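Treka 색이름 자료집 README

판: 2
언어: 한국어(표제어), 헝가리어 및 영어(일부 대역)
형식: UTF-8, 탭 구분 텍스트
관리: Krisztina Fülöp

Treka는 한국어로 색을 가리키는 말을 모은 어휘 자료입니다. 용례 2,138건을 싣고 있으며, 표기를 통일한 뒤 남는 표현은 1,312개입니다. 표현마다 계열, 어종, 형태 분석, 용례 문장, 대역어를 붙였습니다. 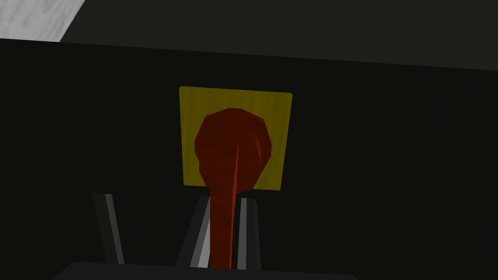

검붉은색과 겨자색

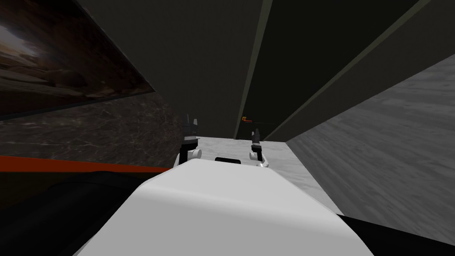 옅은 회색 바닥, 흰색과 검은색

색을 가리키는 말은 사전에 오른 단어만으로 다 잡히지 않습니다. '빨갛다'와 '붉다'는 사전에 있지만 '물 빠진 벽돌색', '덜 익은 감색', '형광 연두 말고 그냥 연두' 같은 말은 실제로 쓰이면서도 표제어가 되지 못합니다. 기존 색이름 목록은 표준화된 이름을 색좌표와 짝짓는 데 목적이 있는 경우가 많아 이런 표현을 걸러 냅니다. Treka는 걸러지는 쪽을 남기는 데 무게를 두었습니다.

수록 범위

다음에 해당하는 표현을 실었습니다.

- 고유어 색채 형용사와 그 파생어. 발갛다, 벌겋다, 불그스름하다, 불그죽죽하다, 새빨갛다 등.
- '-색', '-빛'이 붙은 명사. 겨자색, 쥐색, 살구색, 놋쇠빛 등.
- 한자어와 외래어 색이름. 자주색, 회색, 베이지, 카키, 버건디 등.
- 둘 이상의 어절로 된 표현. '탁한 올리브색', '우유 탄 커피색' 등.

감정이나 상태를 나타내는 관용구는 뺐습니다. '눈앞이 캄캄하다', '싹수가 노랗다', '얼굴이 하얘지다' 가운데 마지막 것은 실제 안색을 말하는 문장일 때만 남겼습니다. 이 판단이 늘 분명하지는 않아서 보류한 용례는 hold.tsv에 따로 두었습니다. 이 파일은 위의 건수에 들어가지 않습니다.

상품명에만 나타나는 조어도 뺐습니다. 실 가게와 페인트 가게의 목록에서 온 이름 중에는 그 가게 밖에서 쓰이는지 확인할 수 없는 것이 많았습니다. 다만 다른 출처에서 한 번이라도 더 나온 이름은 실었습니다.

출처

용례는 네 갈래로 모았습니다.

Barredo 뜨개 모임의 게시판. 실 색을 묻고 답하는 글이 대부분입니다. 글쓴이의 동의를 받은 글만 썼고, 동의를 받는 과정에서 문장을 고쳐 달라는 요청이 있으면 고친 문장을 실었습니다.

Akis 헌책방의 재고 장부. 표지 색과 변색 상태를 적은 칸을 옮겼습니다. 짧은 명사구가 많고 띄어쓰기가 들쭉날쭉합니다. '누렇게 뜸', '갈변', '등 쪽 바램'처럼 색과 상태가 섞인 기록이 이 출처에 몰려 있습니다.

면담 기록. 염색, 도배, 떡 만드는 일을 하는 사람들에게 작업 중에 쓰는 말을 물었습니다. 녹음은 공개하지 않으며 전사한 문장만 있습니다.

편집자가 지은 문장. 형용사의 활용형을 채우려고 넣었습니다. src 값이 made인 행이 여기에 해당합니다. 빈도를 세는 용도라면 이 행을 빼고 쓰십시오.

파일 구성

terms.tsv 표현 목록
uses.tsv 용례 목록
groups.tsv 계열 표
trans.tsv 대역어
hold.tsv 보류 용례
CHANGES 고친 내역
LICENSE 이용 조건

terms.tsv의 항목

id: 표현 번호. 첫째 판의 번호를 그대로 이어 쓰며, 지운 번호는 다시 쓰지 않습니다.
form: 통일한 표기. 형용사는 기본형, 명사는 띄어쓰기를 고친 형태입니다.
group: 계열. groups.tsv의 값과 맞습니다.
origin: 어종. 고유어, 한자어, 외래어, 혼종어 중 하나입니다.
morph: 형태 분석. 더하기 부호로 이었습니다. 예를 들어 '새빨갛다'는 새+빨갛+다로 적었습니다.
ref: 색이름의 바탕이 된 사물. 없으면 비워 두었습니다. '겨자색'은 겨자, '벽돌색'은 벽돌입니다.
note: 비고.

uses.tsv의 항목

id: 표현 번호.
text: 용례 문장 또는 구.
surface: 문장 안에 나타난 그대로의 형태.
src: 출처. board, ledger, talk, made 중 하나입니다.
obj: 색을 띤 대상. 실, 표지, 벽지, 반죽 등. 문장에서 알 수 없으면 비워 두었습니다.

계열

표현은 19개 계열로 나누었습니다. 빨강, 노랑, 파랑처럼 기본이 되는 색 외에 '누런 흰색', '검붉은색', '푸른 회색' 같은 중간 계열을 따로 두었습니다. 첫째 판에서는 중간 계열 없이 가장 가까운 기본색에 넣었는데, 그렇게 하면 '거무죽죽하다'와 '검붉다'가 같은 칸에 들어가고 '불그죽죽하다'만 빨강으로 떨어졌습니다. 둘째 판에서 이 부분을 다시 나누었습니다.

'푸르다'는 가장 오래 논의한 말입니다. 하늘, 풀, 멍, 새벽 공기에 모두 쓰입니다. 표현은 하나로 두되 계열을 '파랑/초록'으로 적었고, 구별이 필요하면 uses.tsv의 obj를 보면 됩니다. '퍼렇다'와 '푸르스름하다'도 같은 방식입니다. '파랗다'는 파랑에 두었으며, '파란 신호등' 유형의 용례에는 note에 초록이라고 적었습니다.

'살색'은 용례에 나온 형태를 surface에 그대로 두고 form은 '살구색'으로 합치지 않았습니다. 두 말을 다른 뜻으로 쓰는 화자가 면담에 있었기 때문에 서로 다른 표현으로 실었습니다. 학습용 자료나 교재에 옮길 때는 쓰임을 확인하십시오.

'카키'는 화자에 따라 녹갈색과 황갈색으로 갈립니다. 문맥으로 정할 수 없는 용례가 많아서 계열 값에 '미정'을 넣었습니다. '미정'은 계열로 세지 않습니다.

표기 처리

- 모음 차이는 합치지 않았습니다. '노랗다'와 '누렇다', '까맣다'와 '꺼멓다'는 각각 다른 표현입니다.
- 된소리 차이도 합치지 않았습니다. '발갛다'와 '빨갛다'가 따로 있습니다.
- 띄어쓰기만 다른 것은 합쳤습니다. '진한 분홍색'과 '진한분홍색'은 한 표현입니다.
- '색'과 '색깔'의 차이는 합쳤습니다. '색'과 '빛'의 차이는 합치지 않았습니다.
- 외래어의 표기 흔들림은 가장 자주 나온 표기로 합치고 나머지는 surface에 남겼습니다. '베이지'와 '베이지색'은 한 표현입니다.
- 맞춤법에 어긋난 활용형은 surface에서 고치지 않았습니다. '노라네'와 '노랗네'는 둘 다 그대로 있습니다.

대역어

헝가리어 대역은 Krisztina Fülöp이 붙였습니다. 헝가리어에는 빨강에 해당하는 말로 piros와 vörös가 있어서 '빨갛다', '붉다'와 짝을 맞추고 싶어지지만, 쓰이는 자리가 서로 어긋납니다. 대역은 표현 단위가 아니라 용례 단위로 보아 주십시오. 같은 id에 대역이 여럿이면 모두 유효합니다.

영어 대역은 명사형 표현에만 있습니다. '불그스름하다', '불그레하다', '불긋하다'를 모두 reddish로 옮기게 되어 형용사 쪽은 비워 두기로 했습니다.

알려진 문제

뜨개 게시판의 비중이 커서 실 색에 쓰는 말이 지나치게 많습니다. '먹색', '인디핑크', '연베이지'가 자주 나오는 것을 일반적인 빈도로 읽으면 안 됩니다.

지역 방언은 거의 없습니다. 면담에서 나온 것을 몇 개 실었으나 지역을 표시할 만큼 모이지 않아 note에 '방언'이라고만 적었습니다.

형태 분석은 한 사람이 하고 다른 사람이 검토했습니다. '거무튀튀하다', '희끄무레하다'처럼 경계를 정하기 어려운 말은 분석하지 않고 통째로 두었습니다. 검토자끼리의 일치도는 재지 않았습니다.

장부에서 온 용례는 문장이 아닌 것이 많아 구문 분석기에 넣으면 오류가 납니다. src가 ledger인 행을 먼저 빼고 돌리는 편이 낫습니다.

색좌표는 없습니다. 요청을 몇 차례 받았으나 용례에서 실제 색을 알 수 없으므로 넣을 계획이 없습니다. 좌표가 필요하면 표준 색이름 자료를 form으로 연결해 쓰십시오. 명사형만 일부 이어집니다.

개인 정보

게시판 글의 별명, 주소, 주문 번호는 지웠습니다. 면담 기록에서는 상호와 사람 이름을 '○○'로 바꾸었습니다. 자신의 글이 실린 것을 빼고 싶은 분은 해당 문장을 적어 보내 주시면 다음 판에서 지웁니다. 지운 사실은 CHANGES에 번호만 남깁니다.

읽어 들일 때

첫 줄은 항목 이름입니다. 칸 안에 따옴표가 그대로 들어 있으므로 따옴표 처리를 꺼야 합니다. 표 편집 프로그램에서 열었다가 저장하면 id 앞의 0이 사라지는 일이 있습니다. id는 문자열로 읽으십시오.

한글은 모두 완성형(NFC)입니다. 첫째 판의 uses.tsv에는 자모가 풀린 행이 섞여 있었고 둘째 판에서 고쳤습니다.

둘째 판에서 바뀐 점

- 계열을 다시 나누었습니다.
- uses.tsv에 obj를 더했습니다.
- 헝가리어 대역을 더했습니다.
- 상품명에만 나오는 이름을 뺐습니다.
- 보류 용례를 hold.tsv로 옮겼습니다.

첫째 판의 계열 값을 쓰던 분은 groups.tsv의 old 칸을 보면 옛 값을 찾을 수 있습니다. 하나의 옛 값이 여러 새 값으로 갈라진 경우가 있어 자동으로 바꿀 수는 없습니다.

이용 조건

출처를 밝히면 연구와 교육에 자유롭게 쓸 수 있습니다. 고쳐서 다시 배포할 때는 고친 부분을 적어 주십시오. 용례 문장만 따로 떼어 문장집으로 파는 것은 허용하지 않습니다. 자세한 내용은 LICENSE에 있습니다.

인용할 때는 편집자 이름, 자료 이름, 판을 적으면 됩니다.

Krisztina Fülöp 엮음, Treka 색이름 자료집, 둘째 판, Skerkano.

다음 판

12월에 보류 용례를 다시 검토합니다. 음식 색을 가리키는 말과 옷감 이름에서 온 색이름을 더 모으고 있으며, 용례를 보낼 때는 문장 전체와 함께 무엇의 색을 말한 것인지 적어 주십시오. 단어만 적힌 제보는 uses.tsv에 넣을 수 없습니다.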